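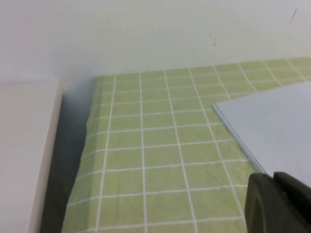

Wipe-Clean, Within Limits
How coated table coverings are made, and why they fail where they do

A coated tablecloth is a laminate. The bottom layer is a textile, usually a polyester nonwoven or a light cotton weave. The top layer is a plastic film, most often PVC, and the printed pattern sits either on the film or just under a clear topcoat. Almost everything a buyer notices about the product, including its drape, its smell on unpacking and the way it takes a crease, comes from the proportions of those layers.

The Lirno plant at Zumthorpe runs two lines. The older one spreads liquid plastisol onto the fabric with a blade and cures it in a gas-fired oven. The newer one, started up in July, bonds a preprinted film to the backing between heated rollers. The film line is faster and wastes less ink. The blade line gives a better bond, and the plant keeps it for heavier grades sold to cafeterias.

Each roll is 51 inches wide after trimming. Grids and checks are the hardest patterns to run. A floral print can drift a little across the width and no customer will see it, but a straight line shows any stretch at once. Operators call the fault bow when the line curves and skew when it slants. Both come from uneven tension as the web enters the rollers, and both get worse toward the end of a roll.

Testing is plain work. Samples from every batch go to a rub machine, where a weighted pad passes over the print for 2,000 cycles. A second set is folded, pressed and held in a warm cabinet, then opened and checked for cracks along the fold. The third test is for staining. Mustard, coffee, red wine and turmeric paste are left on the surface under glass covers and wiped off with a mild detergent. Turmeric is the one that matters. Its coloring matter moves into soft PVC and stays there, and no topcoat the plant has tried will stop it completely.

Plasticizer is the other long-term problem. It keeps the film flexible, and over the years it leaves, partly into the air and partly into whatever touches the cloth. Varnished wood is the usual casualty. The finish softens, the cloth sticks, and lifting it pulls the varnish away. A felt pad between the two slows this down — it does not prevent it.

Goodall, which buys from the plant under its own label, has moved its lighter range to a polyolefin film sold as Nesa. It contains no plasticizer and weighs less. It is also stiffer, so the corners stand away from the table for the first few weeks, and it scratches more easily under unglazed pottery. Returns for curling corners came to 545 in the first season, nearly all from square tables.

Care labels on both types give the same advice. Wipe with warm water and dish soap, dry before folding, and keep hot pans off the surface. The softening point of the film is well below the temperature of a pan just off the stove, and the mark it leaves is permanent. For storage, rolling on a cardboard tube is better than folding. A cloth that has already creased can be laid flat in a warm room overnight, or eased with a hair dryer on low from the fabric side.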